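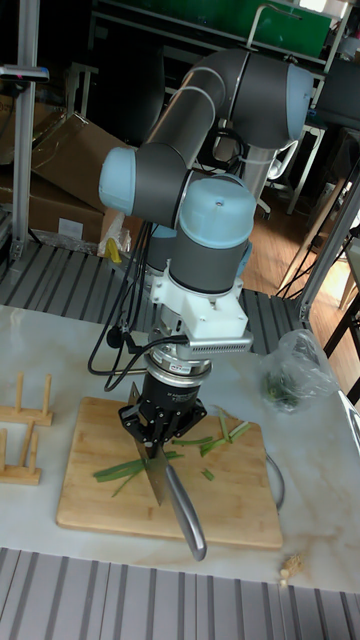
Robot arm over a wooden cutting board.

Local Government and the Public Record
Lecture 6: Who pays for a ballot measure, and how you find out
Pak-hei Tsao
September 14, 2018

Last week we left the Pulero County library levy at the point where both sides had mailed everyone a postcard. This week we follow the postcards back to the people who paid for them. Bring the Marciniak reading. If you have not done the Marciniak reading, bring it anyway and look at it thoughtfully.

1. Two kinds of speech

A public agency may inform. It may not campaign. Every statute on the subject says some version of this, and every agency communications office has spent years studying the gap between the two words.

Informing: "The measure would raise the levy rate. The current levy expires in November."

Campaigning: "Vote yes."

Somewhere in between: a glossy mailer with a smiling toddler, a sad-looking roof, and the sentence "Your library is counting on the facts." Our hypothetical reviewing board will have to decide what the toddler is doing there. So will you, in section.

Things to look at when a mailer is in dispute:
- timing (does the agency normally mail in October, or did it discover the postal service this year?)
- tone, including photographs and exclamation points
- who got it - every household, or only the precincts that turn out
- what the agency has done in past years with no measure on the ballot

2. Following the money

Committees file reports. The reports list contributors, and the contributors are very often other committees. In the Pulero case the group called Neighbors for Reading received most of its funds from Citizens for Neighbors, whose largest donor was Cituseck, a construction firm with views on roofs. The opposing side was funded by Platent, which owns parking lots and did not care to lose one.

Neither of these is illegal. Students are always disappointed by this. Disclosure law does not stop anyone from spending money. It asks them to sign for it.

Read page 67 of the packet closely. The late contribution report shows a gift made after the ballots had gone out, which is a popular time to be generous.

3. Records requests

Your request should name the record, the office, and the dates. "All emails about the levy" got one of last year's students 232 pages of lunch scheduling. "Emails between the levy project manager and the mail vendor, August through November" got another student 16 pages and a very good paper.

Be polite to the records officer. She did not write the emails.

Terms to know: independent expenditure, in-kind contribution, normal and regular conduct, exemption log, top contributor.

For section
Write one page on whether the roof mailer crosses the line. Pick a side. "It depends" may appear in your first paragraph but has to be gone by the second.

Reading for Lecture 7: Marciniak, chapters on redistricting, and the county map. Colored pencils help.

This site uses cookies to remember your settings. Accept | Manage preferences

Recent course materials
Lecture 5: Levies, bonds, and the difference
Lecture 4: Special districts you live in without knowing
Section guide: How to read a county budget
Writing a records request: sample letters
Paper topics and due dates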